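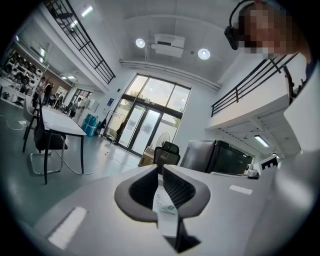

Ticket 2339 – Hand gripper, bench 2: jaws drift closed by a hair and the wrist view loses the marker
Opened by: Ohemaa Adjei
Assigned to: Umut Demirtaş
Unit: Prarkau hand gripper, fisheye camera on top
Status: Closed
Opened Mar 10, 2021

Ohemaa Adjei
Hi Umut! I have a fun one for you. The gripper on bench 2 reports a jaw opening that is slightly too small. With the fingers fully open it should read 500 counts and I get 488 to 491, never the same value twice in a row. Squeeze and release a few times and it wanders lower. The log also drops the checkerboard for a few frames whenever I tilt the tool to the left.

Already tried:
Restarted the recorder. No change.
Swapped the data cable for the one from the Trostley cell. No change.
Wiped the lens and the finger pads. Nice clean pads now, same reading.

Umut Demirtaş
Oh, good, I was hoping this one would come back! We had a drifting zero on it in September and I never got to the bottom of it. Two separate problems, I think. Let's do the jaws first.

Can you pull the trigger all the way, let go slowly, and tell me whether the last bit of travel feels springy or gritty?

Ohemaa Adjei
Gritty! Only in the last couple of millimeters. You really have to go slowly to feel it.

Udpate: the left finger is the one that hangs. If I push it outward with my thumb the reading jumps straight to 499.

Umut Demirtaş
Beautiful, that's the slide rail. Take the two screws out of the left finger carriage and slide it off toward the tip. Keep the shim, it likes to stick to the carriage and then fall on the floor when you walk away. Clean the rail with a dry lint-free cloth, then one small drop of the light oil from the Gurau bottle. Don't use the grease from the other drawer. It's great stuff for the big axes but far too stiff in here.

Put it back, finger-tight first, work the jaws ten times, then snug the screws down.

Ohemaa Adjei
Done. There was a ring of black paste at the outer end of the rail – old grease plus pad dust, I'd guess. It came off with the second cloth. The motion is lovely now, you can close it with one finger. Reads 500 on nine releases and 499 on one.

Umut Demirtaş
I'll take that all day. Please redo the zero anyway: jaws fully closed, hold for a count of five, save, then open and save again. The old offset was stored with the finger dragging.

Now the dropped frames. What exposure is in the config?

Ohemaa Adjei
It says auto. Was it always?

Umut Demirtaş
No, and that explains plenty. The lens is so wide that a small tilt brings the ceiling lights in or takes them out, and auto hunts every time. Load the fixed profile (the Ardeleanu one, it's still in the shared folder) and run the same left tilt again.

Ohemaa Adjei
Ran it three times with the fixed profile. The last run was 1378 frames with the checkerboard found in every single one where it should be in view. So happy with this! I also saved the new zero and restarted the recorder to check that it sticks, and it does.

Umut Demirtaş
Great work. I've added the rail cleaning to the monthly sheet and locked exposure in the default config for bench 2. Bench 1 is still on auto, I'll change it when the current run finishes. Closing this, reopen it if the open reading goes under 497.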